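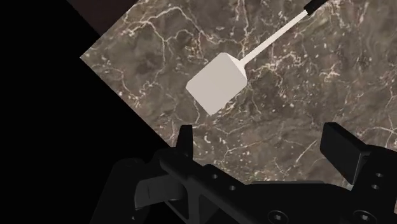 Centro Dutdale de Economia Doméstica | Setor de Equipamentos e Bancadas

Início Cozinha Oficina Compras Orientações Contato

Maio de 2024 – Redação do Setor de Equipamentos e Bancadas
Tempo de leitura: 7 minutos

Como planejar a compra de um braço robótico para a cozinha ou a oficina

O Setor tem recebido consultas de famílias, cozinhas de ensino e pequenas oficinas que pretendem instalar um braço de bancada para tarefas leves: separar talheres, aproximar frascos, deslocar peças pequenas de um lado para outro. As orientações a seguir tratam da etapa anterior ao pedido de compra, quando ainda é possível mudar de modelo, de lugar ou de ideia sem custo relevante.

Comece pela lista de objetos

Antes de solicitar qualquer proposta, reúna os objetos que o equipamento deverá manusear e anote a parte mais estreita e a parte mais larga de cada um. A medida que interessa é a do ponto em que a garra vai fechar. Uma concha tem um bojo largo, mas será segurada pelo cabo; um pote de mantimentos pode exigir a abertura máxima dos dedos.

Peça ao fornecedor a abertura útil da garra, em milímetros, e o curso de cada dedo. A abertura anunciada em catálogo nem sempre desconta a espessura das almofadas de borracha, vendidas em separado por alguns fabricantes. Objetos de forma composta, como um bloco preso a uma haste fina, merecem duas anotações na lista, uma para o corpo e outra para a haste, pois a escolha do ponto de pega altera o modelo indicado.

Convém incluir na lista os objetos que ficam sobre a bancada sem serem manuseados. Garrafas altas, porta-papel e torneiras ocupam o espaço por onde o braço precisa passar.

Meça a bancada e o que está acima dela

As dimensões do tampo costumam ser medidas com cuidado. A altura livre, nem tanto. Meça a distância entre o tampo e o obstáculo mais baixo acima dele, seja armário, prateleira, coifa ou luminária. Na cozinha de ensino do Centro, o modelo Posari foi orçado com exigência de 117 cm livres na vertical, o que eliminou a parede dos armários suspensos e levou o projeto para a bancada central.

Verifique também:

– a espessura do tampo no ponto de fixação e o material que está por baixo dele;
– a distância até a tomada mais próxima, que deve dispensar extensões;
– o lado para o qual o cotovelo do braço se projeta quando a garra está baixa;
– a faixa de circulação de pessoas, que não deve coincidir com o alcance do equipamento.

Tampos de pedra natural pedem consulta a um marmorista antes de qualquer furação. Veios e fissuras podem indicar pontos frágeis, e a perda de uma peça de mármore pode pesar mais no orçamento do que o suporte inteiro. A fixação por grampo, quando o fabricante a admite, evita o problema, desde que a borda seja reta e tenha a espessura indicada no manual.

Simule antes de comprar

A simulação em computador tornou-se acessível a projetos domésticos e deve constar do planejamento. O programa Skondia, adotado pelo Setor, permite reproduzir o tampo, posicionar o braço e repetir a tarefa com objetos de medidas conhecidas. Outros programas oferecem recursos semelhantes; o essencial é que o modelo simulado corresponda ao modelo orçado, com a mesma garra.

Na simulação, recomenda-se começar com sólidos simples, de faces lisas, e só depois passar aos utensílios. Observe a tarefa de mais de um ponto de vista. De perto, junto aos dedos da garra, avalia-se a folga de cada lado do objeto. De longe, percebe-se o espaço que o punho e o elo superior ocupam acima do tampo.

A colher de metal é um bom objeto de prova. É baixa, lisa e estreita no cabo, e obriga os dedos a chegar quase ao nível do tampo. Na bancada simulada do Setor, a garra é levada na vertical até o cabo, com a colher deitada perto da borda mais distante e uma garrafa transparente mantida junto à borda esquerda. Se o modelo em estudo não alcançar essa posição sem encostar o corpo da garra na superfície, será necessário rever os dedos ou a altura da base.

Registre o resultado de cada ensaio em uma planilha simples: objeto, posição no tampo, ponto de pega e observação. A planilha servirá de anexo ao pedido de proposta e permite comparar fornecedores nas mesmas condições.

Recorde-se de que a simulação tem limites. Gordura no cabo de um talher, reflexos de metal polido e a pequena flexão de um tampo mal apoiado raramente são bem reproduzidos. Reserve na negociação uma demonstração presencial com os seus próprios utensílios. 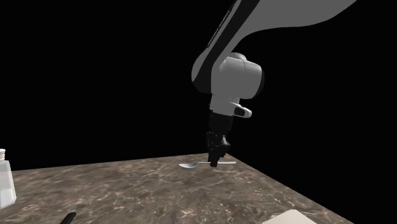

Monte o orçamento por grupos de despesa

O preço do braço é a linha mais visível da proposta, e muitas consultas chegam ao Setor com essa única linha preenchida. Sugere-se dividir o orçamento em quatro grupos.

1. Equipamento principal. Braço, controlador, cabos e base. Confirme se a base está incluída; em várias propostas ela aparece como opcional.

2. Garra e dedos. A garra pode ser do mesmo fabricante ou de terceiros. No caso da cozinha de ensino, optou-se por uma garra Ifans de dedos paralelos. O jogo sobressalente de dedos foi cotado em R$ 436 e entrou no pedido inicial, para que a troca não dependesse de um segundo frete.

3. Instalação e adequação do local. Inclua marcenaria, ponto elétrico, eventual reforço do tampo e o desligamento de emergência, que deve ficar ao alcance da mão e fora do alcance do braço.

4. Manutenção e consumo. Almofadas de borracha, lubrificante indicado pelo fabricante e inspeção periódica. O plano adotado pelo Setor prevê inspeção a cada 200 horas de uso. Consulte o manual do seu equipamento, já que o intervalo varia de um modelo para outro.

Acrescente uma reserva para imprevistos e mantenha-a em linha própria. Quando a reserva é diluída nos demais itens, perde-se o controle do que foi efetivamente gasto em cada um.

Comprar novo, usado ou alugar

O equipamento usado pode atender bem a uma oficina com alguma experiência em manutenção. Exija o registro de horas, a versão do controlador e a confirmação escrita de que ainda há peças à venda. Recuse braços sem o manual original ou com etiquetas de identificação removidas.

O aluguel é indicado quando a lista de objetos ainda está em discussão. Leia com atenção a cláusula sobre danos à garra – os dedos são a parte que mais sofre nas primeiras semanas – e verifique quem responde pelo transporte na devolução.

Para uso doméstico continuado, a compra de equipamento novo com garantia nacional tende a ser a opção mais simples de administrar. Compare o valor total dos quatro grupos ao longo do período de garantia, e não apenas o desembolso inicial.

Contato com alimentos

Braços de uso geral não são, por padrão, próprios para contato direto com alimentos. Se a tarefa envolver a parte do talher que vai à boca ou a superfície de preparo, solicite ao fornecedor a declaração de materiais dos dedos e das almofadas. Na ausência do documento, limite o uso a embalagens fechadas e a utensílios que serão lavados em seguida.

Pergunte também como se limpa a garra. Parafusos aparentes, furos e canais retêm resíduos e pedem escova estreita e pano quase seco. Jatos de água e produtos clorados só devem ser usados se o manual os autorizar expressamente.

Prazos

O prazo de entrega informado ao Setor para o conjunto completo foi de oito semanas, contadas da confirmação do pedido. Cozinhas de ensino que desejem iniciar em agosto devem concluir a medição e a simulação ainda neste mês. A adequação elétrica pode correr em paralelo com a entrega; a furação do tampo deve aguardar a chegada da base, para conferência do gabarito.

Itens a confirmar antes de assinar

– Abertura útil da garra com as almofadas instaladas.
– Carga máxima com o braço estendido, descontado o peso da garra.
– Altura livre exigida e tipo de fixação aceito.
– Itens opcionais identificados como tais na proposta.
– Custo e prazo das peças de reposição.
– Idioma do manual e do suporte técnico.
– Condições da demonstração presencial.

O modelo de planilha de ensaios e a folha de medição de bancada podem ser retirados no balcão do Setor, mediante preenchimento do formulário de consulta. Pedidos de análise de proposta devem vir acompanhados das duas folhas preenchidas.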